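My house rules for hand-held grippers, March 2022 edition

I've been collecting demonstrations with hand-held grippers for a while now, and I love it! You squeeze, you lift, you put the thing down somewhere else, and a robot may one day learn from it. But the first big batch I did for our little project (we call it Cruzado) had 1,671 clips in it, and going back through them I found I'd been making up the rules as I went. So I wrote some down.

Start every clip with the fingers open, and finish the same way. I used to stop recording while still holding things, and those clips were a pain to sort out later.

Wipe the finger pads before each session. Snack wrappers are slick enough already, and a greasy pad makes it worse. I do mine again after every 30 clips.

If you fumble, keep going. Pick the thing up again at normal speed and mark the clip as a retry. I deleted my fumbles at first and I'm still sorry about it, they were some of the best material I had!

Don't tidy the room. Real homes have boxes and bags and people standing around, and I want all of that in the data. Do ask everyone in the room if they're okay with being recorded, and ask before you start, please.

With 2 grippers going, decide which one does the picking and keep the other one clear of it unless the task needs both. This is the rule I break most (my left hand has a mind of its own).

Small packets deserve a note too. Grab them by the sides, with a pad on each, and leave the top edge free. I like them upright as they come up, so the printing stays in view.

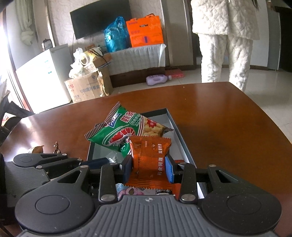

Orange packet between the blue pads, snack box underneath.

The second batch came to 1,783 clips, all done with the list taped up next to me. Next on my list is a proper rule for naming files, which I keep putting off. If you have one that works for you, send it over and I'll try it on batch three.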